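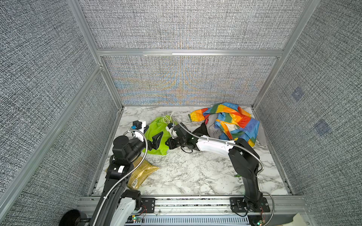

The owner of the appliance repair shop on the main street in Festton has been fixing washers and dryers for most of his working life, and he would like you to stop believing what the door sticker tells you.

"They say it saves you 75 gallons a month," he says. "Compared with what? Compared with the one they sold you last time?"

I had gone to ask him about the Zelon rebate, which the town has been pushing since March. Trade in a working washer, buy one from the approved list, and get $455 back. The leaflet makes it sound like free money. He has one taped up behind the register with several lines underlined in pen.

His complaint starts with the word "working." A machine has to run to qualify, so people with dead washers get nothing, and people with good ones are paid to haul them away. "I had a lady in on Wednesday with a top loader I put a belt in last year. Nothing wrong with it. She wanted to know if she should turn it in. I said, do you like doing laundry in it? She said yes. I said, well then."

I pointed out that he makes his living from old machines, so he would say that. He took it pretty well.

"Sure I would. And the store makes its living from new ones. Ask them too."

I did. The manager at the Surdu showroom, out by the highway, told me the cheapest washer on the approved list is $1,510 and the one most people pick is $1,956, before delivery. She thinks the rebate is a good deal for anyone already shopping. Asked whether it was a good deal for anyone else, she said she would have to check the terms.

Back at the repair shop, the owner wanted to talk about parts. The newer models need a control board that, he says, takes weeks to get and costs nearly as much as he would charge for two ordinary repairs. "The old ones, I can hear what's wrong. Bearings, pump, belt. The new ones give me a code, and half the time the code is wrong."

I am not fully sold on his side either. My own washer is old, loud and thirsty, and the water bill is real. When I told him that, he asked what cycle I use. Heavy, I said, for everything.

"Well, quit that," he said, and went to answer the phone.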